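Speaker notes, Ploltside evening talk, September 19, 2019
Living with shelves (working title, Sơn wants something catchier)

Okay, breathe, say hi, thank Li-hua for having me back. Mention the washrooms are down the hall past the coat rack because last time three people asked me in the middle of a slide.

Start with the Finetti story. When I moved into my first flat I bought a bookcase before I'd bought a bed, and I slept on a camping mat beside it for most of May. I was so proud of that thing! It was too deep for paperbacks and too shallow for records, and I filled it anyway, every last inch, in one afternoon. Then I spent years moving things in front of other things. Ask for a show of hands: who's got books behind books? (Wait. Let them laugh. Don't rush on like you did at the library.)

So the talk is about big wall units, the kind with doors and cubbies and bits that go up and down, and how to fill one without hating it by Christmas. I'm not a designer. I sold furniture at Kuo for a while and I've helped an awful lot of friends unpack, and that's where all of this comes from.

First bit: leave it empty for a while.

People really fight me on this one. You've just got the unit up, your back hurts, there are boxes all over the floor and I'm telling you to wait. But put the kettle on and look at it for an evening. Sit where you'd normally sit. Which compartment do your eyes go to? That's your nice one, so don't give it to the printer. Which one do you have to bend for? That's the printer's. Leave it a couple of days if you can stand it.

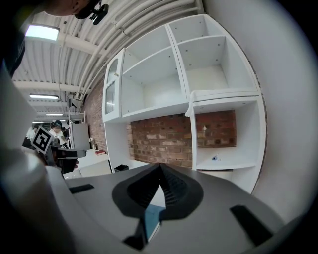

Pegs are my favourite subject, so I'll try to keep this short. Most folks set their shelves once, on the day the unit goes up, and never touch them again, and then they go out and buy baskets to fit gaps they could've just changed! Look at the wide open compartment next to the glass door, with the rows of little holes drilled up the inner sides. Every one of those holes is a choice you get to make. Take your tallest thing, the vase or the cereal or the board game with the silly box, stand it in there, and set the shelf from that. Give yourself a couple of fingers of space over the top so you're not scraping your knuckles. Then do the next one up. And keep the spare pegs in an envelope taped somewhere you'll find it, not in the drawer with the batteries.

(Pass the envelope of pegs around. Get it BACK.)

Second bit: glass doors. I go back and forth on them, to be fair. Glass keeps the dust off and it looks lovely for a week, then it turns into the place where you can see your mess but can't quite reach it. My rule at home is cups and glasses only, things that look fine in a row. Sơn keeps his tax folders behind his and says he likes to keep an eye on them. Each to their own. Wipe the knob when you wipe the glass, it's always the grubbiest part.

Third bit: the open back. I love a cubby with no back panel, especially with brick behind it like the one on the slide, because you get a bit of colour for free. White on white on white can feel like the inside of a fridge. It's also handy if there's anything on the wall you need to get at. The downside is that small stuff goes over the back and you never see it again, so it's a spot for bigger, heavier things. A plant, a lamp, the big mixing bowl. I lost 2 spoons and a library card behind mine.

If someone asks about fixing units to the wall: yes, always, and check what sort of wall you've got before you buy the screws. Brick needs different hardware from plaster. Ask at the shop, take a photo with you. Don't get drawn into the earthquake conversation again.

Fourth bit: cloths. Keep one by the unit while you're loading it. Wipe each shelf right before the things go on it, then move along to the next. I used to clean the whole lot first and by the time I got to the bottom the top was dusty again. A plain old cotton one does the job, slightly damp, and dry off the edges where the wood meets the trim if yours is wood.

Skip if running late: the Wondlow drawer inserts. I like them, they're pricey, a shoebox lid does nearly the same.

Questions, 5 minutes. Li-hua will wave when it's time. Leave the tape measure on the front table for anyone who wants to borrow it, and remind them that tea's in the back room and the ginger slice has nuts in it.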